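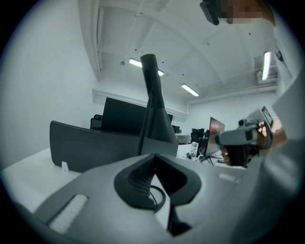
Archana Goel
Office Manager, Rakemlow

Progress report on the office refit grant
Last updated: May 3, 2018

The main room is now in daily use. White desks are in, with black office chairs and monitors, and dark grey partitions have been put up as privacy screens. The curved partition was the one we asked to add to the order in October, and staff on that side have told me they find it easier to take calls there.

Work on the building took longer than planned. It dates from 1967 and the wiring under the floor did not match the drawings we were given. Falla had to lift the boards along one wall and run new cable before any desks could go in. This cost us 17 working days. Falla did not charge for the extra visits, but we paid £700 for materials, which I have taken from the contingency line. The rest of that line has not been touched.

Furniture came from Starkine in two deliveries. The first was complete. The second was short of fixings for the partitions, and these followed a week later. One desk top arrived with a chipped corner and has been exchanged.

Staff moved across from the Toledo building in small groups so that the phones were always covered. Five people are still there and will move once their desks have been cabled. We have kept the lease on the smaller Toledo room until then, at our own expense – none of it is charged to the grant.

Still to do:

Cabling for the last desks. Falla are booked and the parts are in the store cupboard.

Blinds. Two quotes received, a third asked for. Staff have complained of glare on their monitors in the afternoon.

Noise. The room is louder than the old one when it is full. I would like to try more partitions before we spend money on ceiling panels, and will send a price from Starkine with the next report.

Old furniture. Most has gone to a local reuse scheme. Four filing cabinets remain at Toledo and need emptying first.

I do not expect to ask for further funds. If the blinds come in above the budget figure I will write separately before placing the order. Invoices and delivery notes are held in the office and copies can be sent on request.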